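Chapter 14
Why Meetings Run Long

In May the town of Wultbridge set aside 20 minutes to choose a color for its bus shelters. The talk lasted until midnight and filled 19 pages of minutes, most of them on the word "teal." The same evening, a new sewer budget passed before anyone had found a chair.

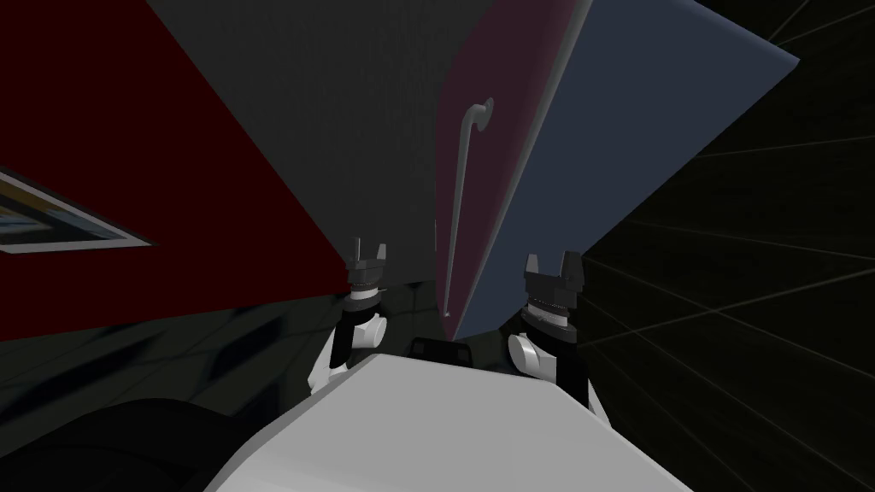 Economists have a dull name for this, the cost of deliberation, and a fairly simple account of it. Talking is cheap for the person doing it. The bill goes to everyone else in the room, who pay in time - and, by ten o'clock, in goodwill. Sewers are hard to have opinions on. Teal is easy.

Grethe Hafstein studied 1,139 sets of minutes from Wultbridge and its neighbor, Lomgate, and found that the length of a debate told her almost nothing about the money at stake. 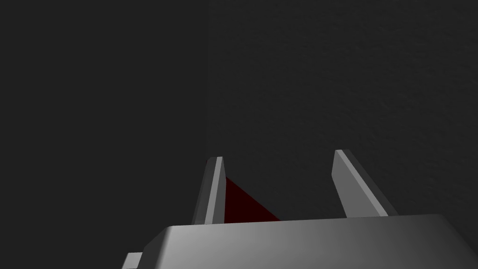
Her work raises two problems that will occupy us in this chapter. The first is how a group should price its own attention. The second is who gets to set the agenda, a job most people avoid until they see what it can do. We start with the agenda, and with Lomgate, where the sewer item is now always listed last.

Key terms: agenda power, deliberation cost, quorum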